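Home Guide Downloads Forum Contact
Last updated: August
August, by Montserrat Salcedo

Part 2: Setting up Binside and getting your first bins in

If you're coming from Part 1 you should have Binside installed on your computer and the little gray setup window sitting open. Leave it open! If you closed it, go to File, then Setup Again, and it picks up where it left off. I do all my screens on the desktop version since that's what I use in the garage, but the phone version has the same buttons in a different order (the gear is at the bottom instead of the top, and don't ask me why).

I wrote this for people who want to know what they own and which bin it's in. If you run an actual warehouse you'll want the long manual, which covers suppliers and reorder points and a bunch of stuff I have never once opened.

2.1 Make your first location

A location is wherever the bins live. A room, a closet, a shelf unit, the back of a van. Mine is called Garage North Wall, which sounds grander than it is.

1. Click Locations on the left.
2. Click the plus sign.
3. Type a name. Keep it under 16 characters or the label will chop it.
4. Pick Shelf, Drawer or Floor from the drop-down.
5. Click Save, and wait for the green check before you do anything else.

Note: you can rename a location later and everything inside it follows along. What you can't do is merge two locations, so if you make "Hall closet" and then your spouse makes "Closet, hall" you're going to be moving bins over one at a time. Ask me how long that took.

If you have a shelf unit like my Manzano, with the uprights and the clip-in shelves, make the whole unit one location and give each shelf a level. Levels go bottom to top, so level 1 is the one you stub your toe on. I started out with each shelf as its own location and it made the list on the left so long I had to scroll to find the kitchen.

2.2 Add a bin

1. Open the location you just made.
2. Click Add Bin.
3. Give it a short name. "Tape" is good. "Tape and other sticky things and the glue" is what I had at first, and it was a mess on the label.
4. Choose a size. Small, Medium, Large or Odd. (Odd is for anything that isn't a box. I have a bucket in there.)
5. Leave Bin Code blank and the program fills one in. It'll be a letter and three numbers.
6. Click Save.

Do this for a handful of bins before you try to do the whole house. I'd say eight is a good first batch. You'll find out pretty fast whether your names make sense, and it's a lot less painful to fix eight names than a wall of them.

CAUTION: Don't type your own bin codes unless you're ready to keep it up forever. Binside checks for doubles within one location but it does not check across locations, and if you end up with two bins called B104 the search will only show you the newer one. The other one is still in there, you just won't see it.

2.3 Put things in the bin (on screen, I mean)

Everything in a bin is an item. You can be as fussy or as loose as you like here, and I've gone both ways. For the Christmas stuff I have one item that says "lights" and that's plenty. For screws and hooks I list every size - I'm the one who has to find them.

1. Open the bin.
2. Click Add Item, or just press Enter if the cursor is already in the list.
3. Type the name and press Tab.
4. Type a count, or leave it empty. An empty count shows up as a dash.
5. Press Enter for the next one.

You don't have to save after each item. It saves when you leave the bin. If you've got a lot of odds and ends, there's a type called Mixed that lets you skip the list altogether and write one line about the whole lot.
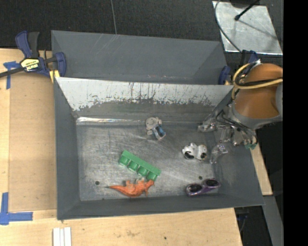 Mixed bins are the reason I stuck with the program, to be honest with you. Every other one I tried wanted a count for every single thing, and life is too short. The trick is to put the words you'd search for into that one line. So I don't write "misc from desk." I write "rubber bands, thumbtacks, dead pens, spare keys" and then when I'm hunting for a key at 7 in the morning, there it is.

Note: the Mixed line holds 500 characters. It stops taking letters when you get to the end and it doesn't beep or anything, so if your last word looks funny, that's why.

Note: changing a bin from List to Mixed squashes all your items into the one line with commas between them. Changing it back does not un-squash them. You'll get one very long item.

2.4 Connect the label printer

You can skip this whole section if you're happy with masking tape and a marker. I was for a good while.

I use the Fadar, the one that takes the wide roll. Binside will talk to pretty much any label printer your computer can already see, but the steps below are for mine and yours may have a different name for the same button.

1. Plug the printer in and turn it on with the lid closed.
2. Load the roll with the labels facing up. Pull a little past the cutter.
3. Close the lid until it clicks on both sides.
4. On the computer, go to Settings, then Labels, then Find Printer.
5. Pick yours from the list and click Use This One.
6. Click Print Test. You should get one label with a border all the way around it.

If the border is missing on the left side, the roll is sitting crooked. Open it, push the roll over against the guide and try the test again. If you get a blank label, your roll is upside down. I have done this more times than I'd like to put in writing.

CAUTION: Turn the printer off before you go digging around in there with tweezers for a stuck label. The print head gets hot, and the cutter is sharper than it looks.

2.5 Print labels for your bins

1. Go back to your location.
2. Tick the boxes next to the bins you want.
3. Click Print Labels.
4. Choose Name Only, Name and Code, or Full.
5. Check the little preview and click Print.

I like Name and Code. Full adds the first few items in tiny type, and it's out of date the minute you take something out. Stick the label on the short end of the bin if it goes on a shelf, or on the top if you stack them on the floor. And wipe the plastic down first with a bit of rubbing alcohol! The labels hold on so much better.

A roll is 1,000 labels, so don't be stingy. When a bin changes, print a new one and peel off the old one. I used to stick the new one over the old one and after a while I had a sort of paper pad on the front of my paint bin.

2.6 Using a scanner (optional)

The Ralau hand scanner works with Binside right out of the package. Any scanner that acts like a keyboard should, too, but the Ralau is what I have and I can't promise anything for the rest.

1. Plug the scanner in. Wait for two beeps.
2. In Binside, click in the search box so the cursor is blinking in it.
3. Scan a label.
4. The bin opens.

If it types the code and then just sits there, the scanner isn't sending an Enter at the end. There's a page of setup barcodes in the scanner's own booklet. Look for the one that says Add Suffix or Add Return, scan it once, and try your bin again.

Note: Name Only labels don't have a barcode on them. If you printed those and now want to scan, you'll need to print again with Name and Code. Sorry.

2.7 Back it up

Please do this part. I lost my whole kitchen once.

1. Go to File, then Backup.
2. Pick a folder that is not on the same drive. A thumb drive is fine.
3. Tick Every Week and choose a day. Mine runs Sunday, when the computer's on anyway for recipes.
4. Click Start.

The first one takes around 16 seconds on my old machine, and the ones after that are quicker. To check that it worked, open the folder and look for a file ending in .bsd with today's date on it. If the file is there but the size says zero, the drive is full or it's locked, so clear some room and click Back Up Now.

CAUTION: Restoring a backup replaces everything you have now. It doesn't add the old bins to the new ones. Make a fresh backup first, with a different name, and then restore.

Part 3 covers sharing with other people in the house, what each person is allowed to change, and how to get bins back out of the trash.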